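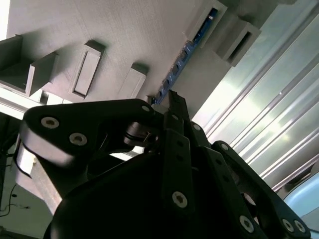

## "You feel it in your fingers before you see it": Lise Bélanger on teaching by hand

*Jun 2, 2025*

Lise Bélanger talks with her hands, and she is usually holding something when she does it. When we met it was a hex key, which she waved at me for most of an hour. She runs the demonstration work at Serden, a small workshop that builds training rigs and records people doing fiddly jobs through them, and she has been doing it long enough to have opinions about chair height.

The job on the bench this spring is called Jadness. A long, narrow blue circuit board has to be fitted to a pale grey printed housing and taken off again, over and over, with the person at the controls working through a black two-fingered gripper full of links and little silver screws. It sounds dull. Bélanger will not hear of it.

"I love this task! It's got everything. The board is long, so if you hold one end a tiny bit wrong, the other end is miles off. And the housing has all these raised bits sticking out of it, brackets and blocks, so you can't just come in from wherever you like. You have to think about your route the way you would parking a van."

Serden records in two ways. In the first, which everybody there calls hand-leading, you take hold of the arm itself and walk it through the movement. In the second you sit at a desk with a smaller copy of the arm, called Ouellet after the street where the first one was put together, and the big arm follows whatever you do with the little one. I asked which she prefers.

"Hand-leading for the first day, always. You learn where the joints get stiff, where the elbow wants to go, how much room there is between the gripper and the rails. Then I move people over to the Ouellet and they're lost for an hour, and then they're not. I've tried starting people on the desk and they get there, but they drive it like a crane — one direction, stop, another direction, stop. Somebody who's had hold of the arm makes curves."

The curves matter to her a good deal. A learned policy copies hesitation as happily as it copies skill, and she has watched one pause in mid-air for no reason other than that its teacher used to pause there to scratch his nose. "It was beautiful, in a way. A perfect little stop, every time. We had to throw out the lot."

How many recordings does it take? For Jadness the count stood at 247 when we spoke, of which 113 had been kept. I said that seemed harsh.

"It was worse in March! We were keeping nearly everything then, and the results were mush. Now I sit with each person after a session and we watch theirs back together. I don't tell them which ones are bad. They tell me. They'll say, oh, I pinched it too near the middle there, or, I was rushing because I wanted my lunch. Next session they don't do it."

She keeps the failed grasps in a separate folder, provided the person recovered well. A slip followed by a calm second try is, she says, worth more to her than another clean run, and she would like more of them than she gets. People are embarrassed by slips and press the reset pedal too quickly. She has thought about moving the pedal somewhere awkward.

The wrist camera is her other favourite subject. It rides along with the gripper, which means it sees the undersides of things: print lines on the plastic, the dark mouths of the housings, glare coming off the aluminium.

"New people hate that view. It's all fingers! Half of what you've got is your own gripper, and behind it the rails are blazing white. But give it an afternoon. You start to steer by silly little things, like where the end of the board sits next to the top of the finger. I had one chap who ignored the big overview screen completely by the end. He only looked at the wrist."

I asked whether they had tried to get rid of the glare. They have, with a cloth hung over the lamp, and she took it down again. "Solgate want to use this on their own benches," she said, meaning the firm the task is being built for, "and their benches are next to windows. If it only works in my nice soft light then I've taught it about my lamp."

What about touch? The Ouellet gives a little push back through the handles when the gripper meets something solid, and I was allowed a go. I brought the fingers up underneath, far too fast, and felt a small thud that made me let go altogether. Bélanger was delighted.

"There! You feel it in your fingers before you see it. That's why I fought for it. Before we had that, people pushed and pushed, and you'd see the whole thing bend and they'd no idea. With the push back, even a faint one, they go gentle straight away. My mother had a go and she was better than me."

The plan is to get to 100 more good recordings over the summer, with new people at the desk as well as the old hands, some of them left-handed. She has 2 signed up already and wants to see if their curves come out differently.

"They will, I'm sure they will," she said, already looking past me at the bench. "Do you want another go? Come in slower this time, and from the left."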